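The Sternley Guide to Nordic Narrative Verse offers students and general readers a full introduction to the long poem in the Nordic languages, from the medieval ballad to the verse novel of the present day.

The volume opens with an account of the oral tradition and of the collectors who first set it down in writing. Later chapters turn to the printed broadside, the national epics of the nineteenth century and the return of narrative verse after a long period in which the short lyric was preferred. Particular attention is given to metre and to the difficulties of carrying it over into English.

All quotations appear in the original language with a facing English version prepared for this edition. Readers without a knowledge of the languages concerned will be able to follow the argument throughout. A glossary of 63 terms, a chronology and a guide to further reading are provided.

The Guide is the sixth title in the Sternley series of literary handbooks and is suitable for undergraduate courses in comparative literature, translation and Nordic studies.

Format: hardback, sewn binding, ribbon marker
Extent: 382 pages, 9 maps
Publisher: Tonberg
Availability: in print; paperback to follow in October

Orders from schools and libraries are accepted on account. Teaching staff who wish to consider the book for adoption may apply for an inspection copy through the Tonberg education desk.
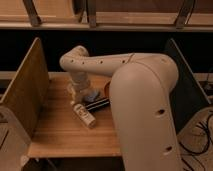

Robot arm over a wooden tabletop.

Related titles
The Ballad in Print: A Sternley Handbook
Saarinen Reader in Modern Finnish Poetry
Tunidby Manuscripts: Text and Commentary
Translating Metre

This website uses cookies to remember your basket and to measure visits. By continuing to browse you accept their use. Cookie settings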